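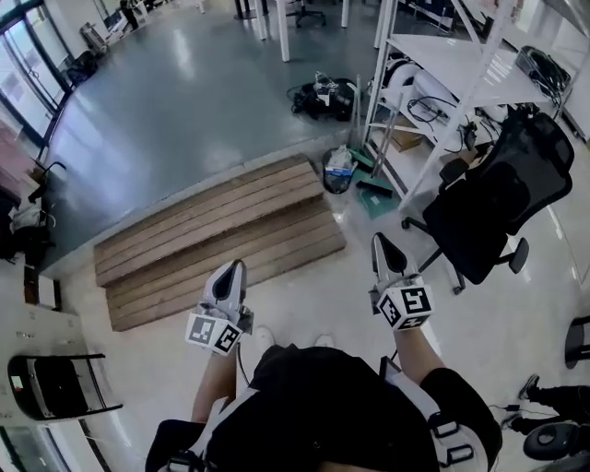

Figure 3. Wearer's view of two hand-held grippers with marker cubes.

4.2 Door-knocking and turnout in the Sudmont council race

The Sudmont contest had two serious candidates and one who withdrew in August and still finished ahead of his own brother. We surveyed 1000 registered voters in the town and its outlying district of MacAulay, and matched 794 of them to the public turnout rolls. The remainder had moved, died or given us the name of a pet.

Respondents were asked whether a campaign worker had come to their door, which campaign it was, and what was said. The first question was answered well. The second was answered with confidence, though 269 of the matched voters credited the visit to a campaign that had no one working their street. Both camps wore green that year, and both had settled on "Forward Together" within a week of each other.

Campaign logs give a rosier picture. The Paucar campaign recorded 3197 completed conversations, a figure that includes a good many houses where a leaflet was left under the mat. Its field director, Eliécer Paucar (the candidate's cousin), defended the practice in our interview on the grounds that the mat had been spoken to. The Říha campaign kept its records on paper and lost those for the northern wards. Drahomíra Říha told us she remembered the wards fondly.

We therefore rely on voters' reports of any visit at all and set aside which side made it. On this measure, people who recalled a visit were more likely to have voted, but they were also older, owned their homes and had voted in the previous election. Once those traits are taken into account, the gap shrinks to a size that would not pay for the leaflets. The exception is MacAulay, where visits came late and the gap holds up. We return to MacAulay in Section 5, with some caution, as its polling place was moved twice and the second move was announced mainly by a sign on the first.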